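Checking a hand-held gripper before a shift

Last updated: July

The Cekley house rules for hand-held grippers used to run to 7 pages, most of them about who was allowed to edit the other pages. What follows is the part people need at the bench. It assumes you've done the Claker induction and can find the spares drawer without a map.

Start with the paperwork, such as it is. Write the tool number on the shift sheet before you pick the tool up. Tool 707 and its neighbours look identical once you've put them down next to each other, and the log has suffered enough.

Next, squeeze the handle slowly, all the way closed and all the way open, 3 times. You're feeling for grit, a catch, or one finger arriving late to the meeting. If it does any of those, tag it and take another. Don't squirt anything into the linkage. We had a season of people squirting things into the linkage.

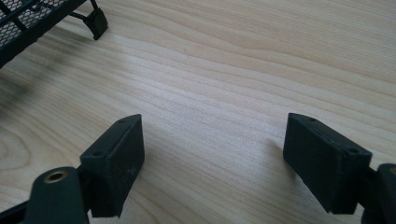

Pad inspection is the step everybody skips, so it gets the most words. Open the fingers fully over a clear patch of table and look at the pads before you look at anything else. Each one has two small screw holes in its top, and you want to check both on both sides – a fastener that has started to back out is far easier to deal with now than halfway through a session. Then look at the gripping faces. Light specks and faint scuffs on the black are a job for a dry cloth. A gouge you can catch with a fingernail is a job for the spares drawer. Replace pads in pairs, even if the other one looks fine and you feel wasteful.

Wipe with the cloth only. The Pistov cleaner under the sink is for benches, and it leaves a film that makes a pad about as grippy as a buttered plate.

Under the Baudry schedule, pads come off at 2,000 cycles whatever their colour or condition. Yes, even the good ones. Argue with the schedule at the monthly review, where there are biscuits.

Last, clear your working area. Racks, baskets and tea mugs go outside the reach of the fingers, and cables go behind you. Initial the sheet – your own initials, please – and get on with it.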